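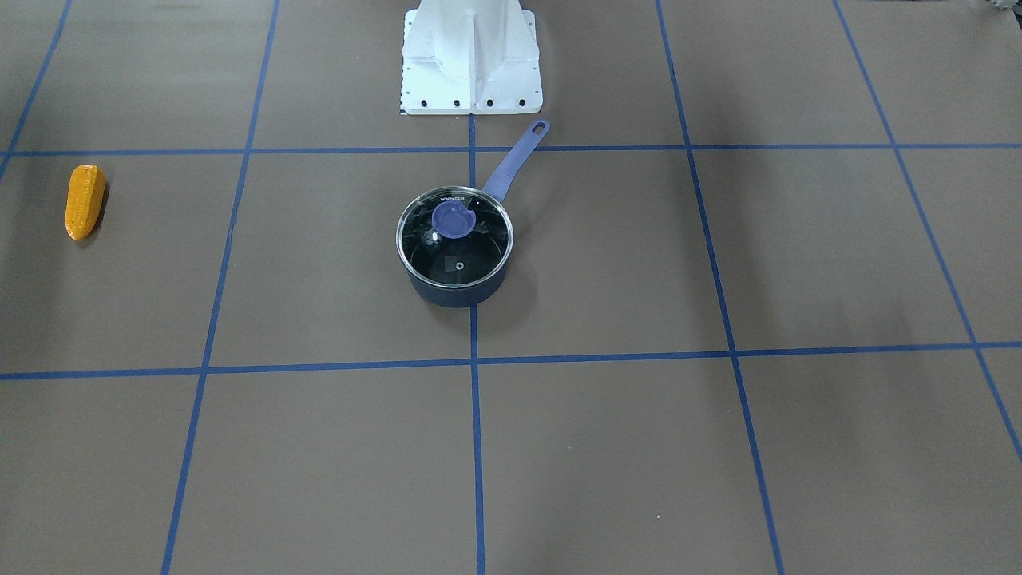 ¿Cómo quito la cinta azul de carrocero del papel kraft sin que se rompa el papel?

Tengo una mesa de trabajo forrada con papel marrón y encima hice una cuadrícula con cinta azul. Quiero cambiar la separación de las líneas y aprovechar el mismo papel, porque el rollo que compré ya se acabó. En una esquina probé a tirar de la cinta y se llevó la capa de arriba, quedó una zona peluda. La cinta lleva puesta 15 días. ¿Hay alguna manera de despegarla limpia o tengo que forrar la mesa otra vez?

Publicado por Hala

Vichien Thepsuriya

Calienta la cinta con un secador de pelo antes de tirar. Aire templado, a un palmo de distancia, y vas moviéndolo sobre un tramo corto. El adhesivo se ablanda y suelta mejor. Levanta una punta con la uña o con una espátula de plástico y tira despacio, doblando la cinta sobre sí misma, casi pegada a la mesa. Si tiras hacia arriba, el papel se levanta con ella y se abre.

Con la otra mano sujeta el papel justo delante de donde estás despegando. Si notas que empieza a salir fibra, para, vuelve a calentar y sigue desde el otro extremo de la tira. En los cruces, quita primero la tira que está encima.

No uses alcohol ni quitaadhesivos. El papel kraft los absorbe, se ondula y deja cerco.

Con 15 días todavía sale bien en la mayoría de los casos. Yo he quitado cinta con 35 días puesta y ahí ya perdí papel en dos tramos. La zona peluda se disimula frotando con el dorso de una cuchara, pero la cinta nueva agarra mal encima, así que procura que las líneas no pasen por ahí.

Para la próxima, pega cada tira antes en una tela limpia (un pantalón vaquero sirve) y luego en el papel. Pierde parte del agarre y después se quita sin problema. Para marcar una mesa aguanta de sobra.

Trelent

yo pondria papel nuevo y ya esta, un rollo cuesta poco y tardas menos que con el secador

Somkiat Thepsuriya

Lo del secador funciona, pero depende de la cinta. Hay cinta azul de baja adherencia y otra que es azul solo de color y pega como la normal. Mira el cartón del rollo: si indica retirada limpia en 21 días, vas con margen. Si no indica nada, haz la prueba en una tira de un borde y espera 3 minutos después de calentarla para ver si el papel se deforma.

Otra cosa: si el papel está suelto sobre la mesa, fíjalo bien por los cantos antes de empezar. A mí se me arrugó entero por no hacerlo y tuve que cambiarlo igualmente. Para planchar una arruga pequeña, plancha a temperatura baja, sin vapor y con un paño en medio, nunca encima de la cinta.

Si vas a mover la cuadrícula a menudo, marca las líneas con lápiz y regla larga y deja la cinta solo para las esquinas.

Última actualización: 30/12/23

Preguntas relacionadas

Cómo cortar papel kraft recto sin guillotina
Restos de adhesivo en una mesa de melamina
Qué cinta usar para marcar el suelo de un taller
Diferencia entre cinta de carrocero azul y amarilla
Cómo trazar una cuadrícula a escuadra en una mesa grande
Papel de forrar que no se ondule con la humedad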